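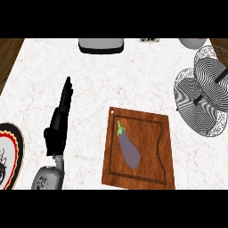
The Eggplant Run

By October the planner at Grutberg had a habit. It would bring the hand up beside the cutting board, fingers together, and stop over bare marble. The eggplant stayed where it was.

She ran it again with the log open. Attempt 217 of 300. The solver asked for a path, got one, threw it away and asked again. After 60 tries it gave up and reported success.

"Success at what?" said the man at the next desk.

"Being finished."

He rolled his chair over. He had come from the Dovness office in the winter and still kept his coat on indoors. He thought it was the fruit stand. All that wire made a terrible collision mesh, and he'd seen Purba choke on less.

She swapped the stand for 2 plain cylinders and ran it once more. The hand rose, passed the board on the left and stopped in the same spot.

"Not the stand, then," he said, and went to get his lunch.

She put the wire back and read the goal file line by line. Someone had set the target in the counter's coordinates, and the planner was reading it in the arm's. It had been going exactly where it was told — every time, all month.

She fixed the line, changed the colour of the goal marker to green and started again from attempt one.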